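October
By Gladys Flores

Griltmont opens its household planner for mobile robots

Griltmont has released the source code for Godoy, the planning software it uses to run two-armed mobile robots through household tasks in simulation. The package covers task planning, arm control and the logging tools, and it can be downloaded now from the company's site.

Godoy takes a short written instruction and breaks it into moves the robot can carry out: cross a room, pass a doorway, reach for something, let go. Each move is checked against a map of the home before the arms start. 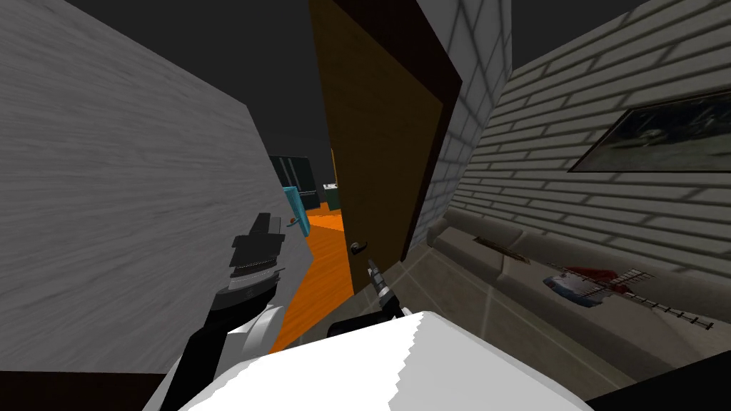
The company spent most of the past year on doors. A door takes up different space depending on how far it has swung, and earlier versions treated it as a fixed wall once the map was built. Godoy now updates the door's angle at every step and replans the arms and base together, said Wilmer Castaño, who leads the planning group.

Castaño said the change cut the number of stalled runs but made planning slower. A typical room-to-room task now takes 11 seconds to plan on a desktop computer.

What is in the release:

- Grasp selection. The planner ranks finger positions from the wrist view and gives a lower score to objects that overlap others. Dark objects on dark wood are still a weak point, and the group has asked outside users to send in failed cases.
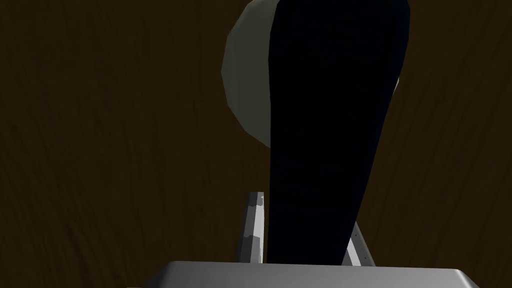 - Search behavior. When the target is not in the wrist view, the arm turns through a set of headings and keeps the fingers open until something matches. Users can set how many headings it tries. The default is 20.
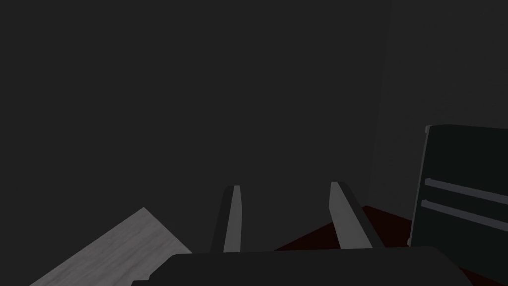 - Run logs. Every run saves both wrist views, joint positions and the plan in force at that moment. Griltmont has posted 2,539 logged runs with the code, of which 673 are marked as failures and sorted by cause.

Surface checks are handled by the same module. Before placing an object, the robot looks over the tabletop and estimates its edges. Castaño said low light and tables seen at a slant account for many of the bad estimates, and a fix is planned for the next version.

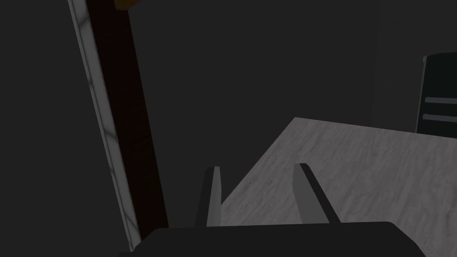
AVAILABILITY

The code runs on Linux only. A separate set of home layouts, named Laltcombe, has to be downloaded before the sample tasks will work. Support for Zemwood arm controllers is included but has been tested only in simulation. Bug reports go through the project tracker.

Contact the newsroom | Copyright, all rights reserved | Back to top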